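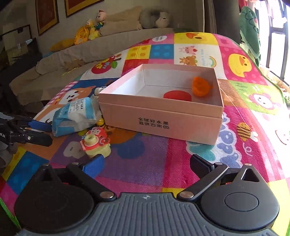
Why did the robot squeeze too hard?

Picking up a toy is easy for you. For a robot hand it is a difficult job, and sometimes it goes wrong. This is the story of one mistake at Setico, where a robot called Pillia was learning to tidy up.

Pillia had to put toys into a box. It did this well 149 times. Then it took a soft packet and did not stop closing its fingers. The packet broke, and the toys around it were pushed to the floor.
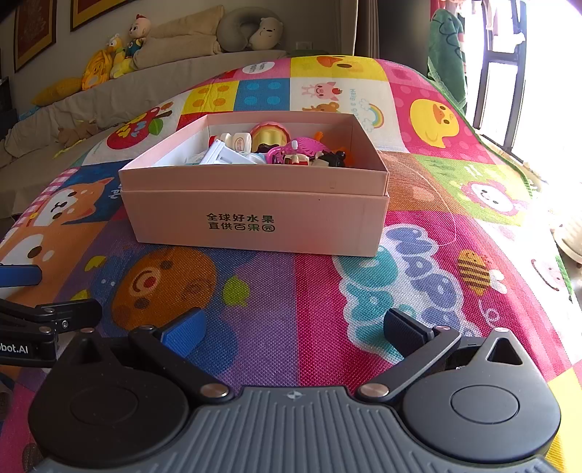
A pink box with many small toys inside. Each shape needs a different grip.

What was the fault? In the fingers of Pillia there is a small sensor, which feels how strongly they press. A wire to this sensor was loose. So the robot felt nothing — and it thought its hand was still empty!
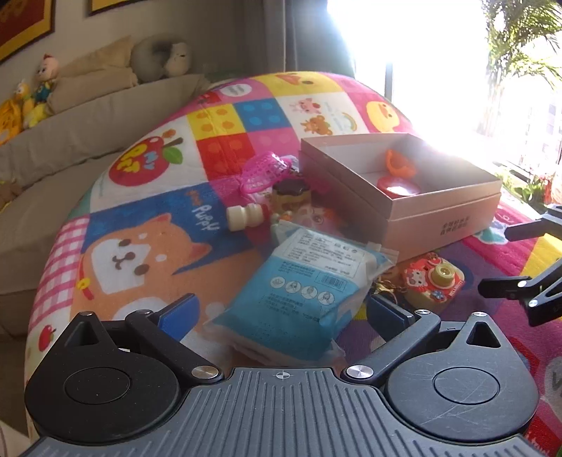 A plump packet between two blue finger pads.

A person pushed the red stop button, and Pillia stood still. After this the engineers changed the wire. They also wrote a new rule in the program: if the sensor is silent, the hand must open slowly and wait for help.

Remember: never put your own fingers near a moving robot hand, even a small one. It may not feel that you are there.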